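Two grippers, one blue garment
Aug 25, 2018

The engineer who runs gripper trials at Kistbridge has spent most of the summer on cloth. Her group is choosing between two sets of fingers, one bought from Gerlach and one made by Utier, and she agreed to talk about how the testing is going.

"We started in March with towels," she said. "Towels are flat and they stay flat. Clothes are where the two sets started to look different."

The group has logged 3,233 grasp attempts so far, 2,182 of them with the Utier fingers. The Gerlach set came later and has the other 1,057 minus a few that were thrown out, she said, then corrected herself: the thrown-out ones are not in the total, and six had been counted twice.

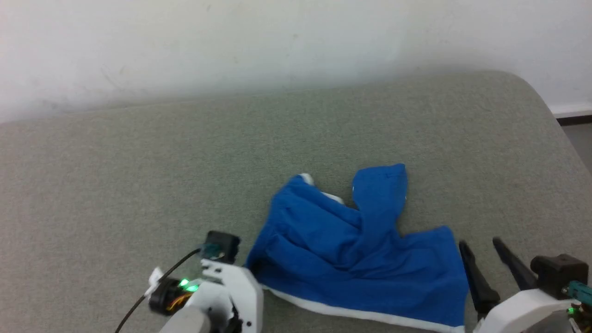

Both grippers beside a crumpled garment with white trim.

She prefers to start each trial with the cloth bunched up. "If you lay it out neatly, you are testing your own folding," she said. The arms are told to find a hem and take hold of it. A hem is thicker than the rest of the cloth, and she says white trim on blue is easy for the cameras, so a plain gray shirt comes next.

On the fingers, she was careful. The Utier ones are long and reach into a pile well, but they bend under load. The Gerlach ones are stiffer and tend to push the cloth along before they close. "I would take the bending. You can correct for that in the controller."

The controller is from Skelport and has been swapped once. The first unit dropped commands when both arms moved together.

The wrist camera was her own request. From the head camera, she said, a fingertip can look as if it is on the hem when it is still short of it. The wrist view settles most of those arguments, though fast moves blur it.

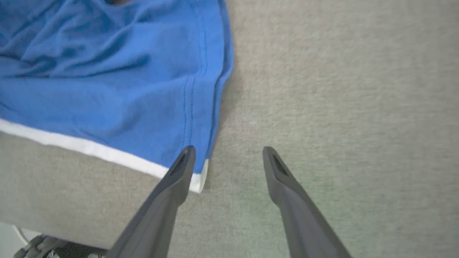
What comes next

The group plans up to 4 more weeks on shirts before it picks a set. After that she wants to try socks. "They're small and they roll up," she said. "I don't expect good numbers."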